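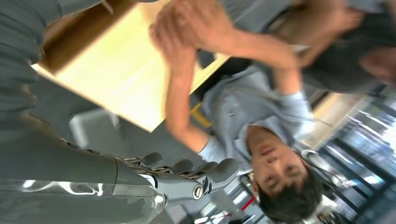

Vestville Public Library
Meeting and Study Rooms: Frequently Asked Questions

Who may reserve a room?
Any holder of a full Vestville library card who is 18 or older may reserve a room. Cardholders aged 13 to 17 may use the small study rooms on a walk-in basis when a room is free. Visitor cards do not carry reservation privileges.

How do I make a reservation?
Reservations may be made at the second-floor service desk, by telephone at extension 443, or through your online account. Requests are accepted up to 30 days ahead. A request is not a reservation until you have received a confirmation number. Please bring this number with you.

How long may I keep the room?
Study rooms are reserved in blocks of 2 hours. One further block may be added at the desk if the next period is open. The Brostgate Room and the Lirkano Room may be reserved for up to four hours, including the time needed to set up and put away furniture.

Is there a charge?
Study rooms are free of charge. The Brostgate Room and the Lirkano Room are free to nonprofit groups based in the county. All other groups pay the hourly rate on the current fee schedule, copies of which are kept at the desk. Payment is due before the room is opened.

What happens if I am late?
A room is held for 15 minutes past the start of the reservation. After that it may be given to another patron. Three missed reservations within a calendar year will suspend reservation privileges for 60 days. Cancellations made by telephone before the start time are not counted as missed.

Which rooms are available?
There are six study rooms on the second floor, each seating up to four. The Lirkano Room, on the same floor, seats 24. The Brostgate Room is on the ground floor beside the east entrance and may hold no more than 192 persons, standing or seated. This limit is set by the fire code and cannot be waived.

May we bring food and drink?
Covered drinks are permitted in all rooms. Food is permitted only in the Brostgate Room. Groups serving food must remove their own trash and wipe down the tables before leaving. Alcohol, candles and open flame of any kind are prohibited.

May we sell items or charge admission?
No. Rooms may not be used for sales, paid classes or fundraising. The one exception is an author appearance arranged by the library, at which books may be sold with written permission from the Office of Public Services.

What equipment is provided?
The two larger rooms have a projector, a screen and a lectern. Cables, adapters and markers may be borrowed at the desk with a library card. Staff can show you how to turn the equipment on but are not able to remain with your group or to repair personal devices.

May we publicize our meeting at the library?
Yes. Notices must name the sponsoring group and a contact person, and must state that the library is not the sponsor. The library's telephone number may not be listed as the contact for your event.

Are the rooms open all year?
The rooms follow library hours and close 30 minutes before the building. The Lirkano Room is closed for the whole of July, when it is used for the summer reading program – study rooms are not affected.

Is assistance available for patrons with disabilities?
All rooms are wheelchair accessible. A portable hearing loop may be reserved for either of the larger rooms. Requests for sign language interpretation should be made at least 10 working days in advance.

How may I appeal a suspension or a refused request?
Appeals should be made in writing to Oldřich Murín, Head of Public Services. A reply will be sent within 10 working days. Questions about fees and invoices go to Vojtěch Pešek in the Business Office, weekdays from 9:00 a.m. to 4:30 p.m.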